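**Term project, Industrial Work Organization. Cremilda Moura. Draft 3, January**

## 1. Scope

This report covers one work cell at Nusadent, a company that prepares phone stands and demo handsets for retail counters. The cell replaced part of a manual sorting bench. The question was what the change did to the jobs of the 6 people assigned to that bench. Robot performance is treated only where it affects them.

## 2. Method

I interviewed all six workers, sat in on the Wednesday shift handover, and read the bench log, which held 463 entries for the period. Interviews were open and lasted one break each. The supervisor was interviewed separately.

## 3. Work before the cell

Each worker took a stand, checked the hinge, set a phone on it, inspected the fit, and put both in the outgoing tote. The bench target was 2,000 units a week. Workers rotated between the bench and packing at their own discretion.

## 4. Work with the cell

The cell uses two arms on a shared rail, controlled by the Nullero scheduler. Workers now load parts, clear faults and decide what happens to rejects. The weekly target rose to 4,000 units. Rotation is set by the scheduler, which four workers named as the least welcome change. Wrist strain was reported less often. Standing time was reported more often.

Fault clearing takes up most of the attention. A stand that has tipped over has to be judged by a person, and the log has no field for that judgment. Two workers keep their own notes on paper.

Handling of phones and stands in the cell:

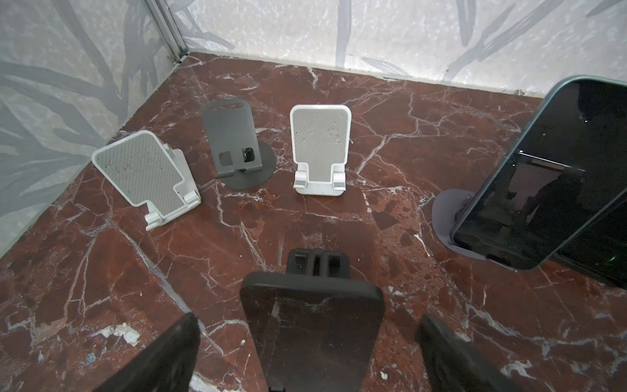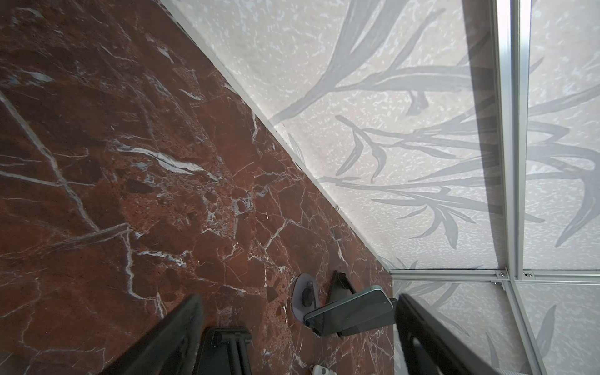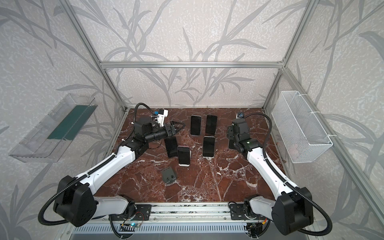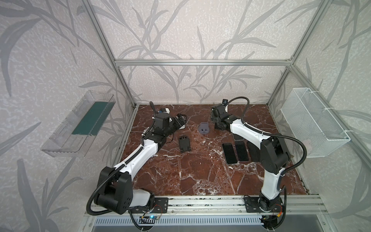
## 5. Discussion

The workers' skill has moved from handling to diagnosis, but the pay grade is still the one for handling. Nusadent's supervisor expects this to be reviewed when the second cell, Beddoe, is installed. No date was given.

Training was a single morning with the integrator, Stidus. All six said they learned fault recovery from each other afterward. I recommend adding a reject-reason field to the log and returning rotation to the shift.

## 6. Limits

One site, one shift pattern, no output data from before the log was started.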